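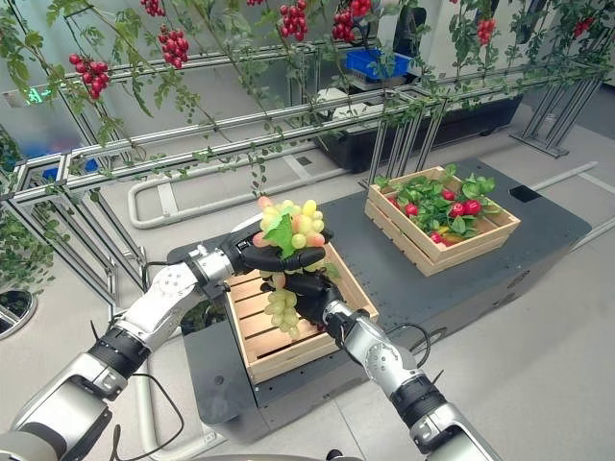 Kinnear双臂采摘分拣套件 试用招募(第二轮)

第一轮名额满了,没排上的朋友不用重新填表,回一封邮件说“还想来”就行。下面是第二轮的,内容有改动,老报名的也请看一遍。

一、我们是谁

Vundemberg,做双臂整机和灵巧手套件,人不多,活不少。Kinnear是我们面向果蔬采后环节的一套东西:两条七轴臂,两只五指手,头部相机加腕部相机,控制柜,外加一套遥操作软件Brerkach。卖整套,也租,也可以只拿软件。这次招募跟买不买没关系,试完觉得不行就写不行,我们要的就是这个。

二、找什么人

A组:果蔬包装、分拣、门店理货一线人员。要有实际经验,半年以上最好。不需要懂机器人,不需要懂编程。手上有准头,能说清楚“这串为什么要这么拿”。葡萄、番茄、草莓这类软果优先,苹果土豆也可以报但排后面。

B组:遥操作员。带手套操作,连续作业,坐得住。有无人机、手术模拟器、格斗游戏经验的都可以写上,有用。左撇子欢迎,上一轮一个都没有,左手的参数基本是蒙的。

C组:买家视角的评测人。合作社、小型冷库、生鲜店老板都行。看整套流程,算账,挑毛病,最后写一份不少于900字的评测,署名不署名随你。

三组一共招13人。A组、B组为主,C组只要3人,已经有人问了,要报抓紧。

三、具体干什么

A组:看机器做,然后告诉我们哪里不对。整串葡萄从上面拿还是从下面托,两只手怎么配合,放进木筐的时候果梗朝哪边,叶子留不留。你做一遍,操作员跟着做一遍,机器再做一遍。每串打分,打分表一页纸,很简单。

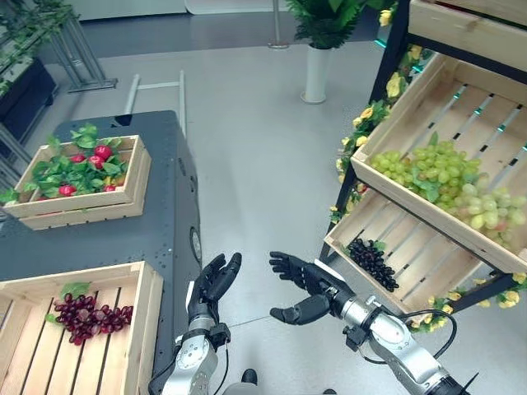 B组:先培训,半天。手套校准、急停、双手对位、单手抓放、双手托举,都过了才上正式任务。正式任务是从展示架的筐里取果,放到台面的筐里,再反过来。听着无聊,确实也有点无聊,但手感好的人第二天就能看出差别。中间必须休息,眼睛会累,别硬撑。

C组:不限环节,随便看。可以带自己的筐来,带自己的水果来(当天用完自行带走,冷藏柜小)。想问价格、备件、保修、能耗的,当场问,答不上来的我们会后补书面答复。

说明一下:训练阶段用的多是仿真果,葡萄、番茄都有。仿真果捏不坏,所以力度这一块现在数据很偏,真果要到任务后半段才上。A组的人主要就是为这一段请的。

四、时间地点

地点:Merkau,一楼展示间。坐电梯的别坐,坐了就到二楼办公室了,从侧门直接进。

时间:7月,分批。早班9点到12点,午班13点半到17点。报名时写你能来哪些时段,越多越好排。B组至少连续来三次,只能来一次的请报A组或C组。

五、待遇

A组、B组每小时100元,培训时间照算。
C组按篇付,交稿后结,金额面谈。
午饭管。远道的路费实报实销,留票,没票没法报,这个真没办法。

六、要求和注意事项

年满18岁,身体状况适合久坐或久站。
长头发扎起来,戒指手链摘掉。宽袖子不行。
机器上电时人不进黄线内。哪怕只是捡个东西。
急停按钮谁都可以按,按错了没人怪你。

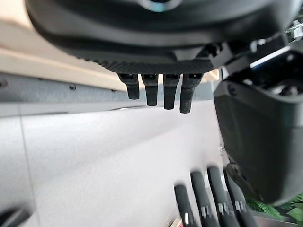
手套分大中小三个号,报名时量一下中指根到手腕的长度,写在表里,厘米。不写的默认中号,到时候不合适就得等别人换班。

过程会录数据,包括相机画面、关节数据、手套数据,现场说话的声音不录。签同意书才能开始,同意书提前发,请看完再来签,别现场五分钟翻一遍。中途想退出随时可以,已做的工时照付。

C组评测我们不改你的内容,只核对型号跟参数有没有写错。写完可以自己发出去,发哪都行。

七、目前已知的问题(先说了,免得来了失望)

整套还没到量产状态。右臂外侧的线缆会晃,正在改走线。
手指抓细果梗不稳,十有八九要靠另一只手托。
Brerkach软件偶尔掉线,重连要重新校准手套,烦人,知道的。
叶子多的时候识别差,番茄埋在叶子下面经常漏掉。
说明书中文版只翻了一半,后半本是英文,正在赶。

八、怎么报名

发邮件给Sofia Sarantis(A组、C组)或者Roksolana Skoryk(B组)。邮箱在页面底部。标题写“Kinnear第二轮+组别+姓名”。

正文写清楚:
1. 做过什么,多久
2. 能来的时段
3. 手长(B组必填)
4. 是否左利手
5. 有没有对乳胶或者橡胶过敏,手套内衬含少量乳胶
6. C组附一篇以前写过的东西,什么题材都行,朋友圈长文也算

不用附照片,不用附身份证,录用后再说。

收到会回,一般三天内。没回就是进垃圾箱了,再发一遍。两边都能讲中文和英文,Roksolana打字比较慢,急事打电话。

九、常被问到的

能带小孩吗?不能。
能两个人一起来吗?能,分开报。
能拍照吗?展示间可以,控制柜里面不行。
试完能便宜买吗?C组参加者租用首月有折扣,具体看合同,A组B组暂时没有,在争取。
没被选上会通知吗?会的,并且自动转到下一轮名单,不想转就说一声。
会不会转长期岗位?B组有可能,今年至少要留一个固定操作员。想要长期的在邮件里写明,我们会多排几次班给你试试手,双方都看看合不合适在说。

报满即止,本页会更新。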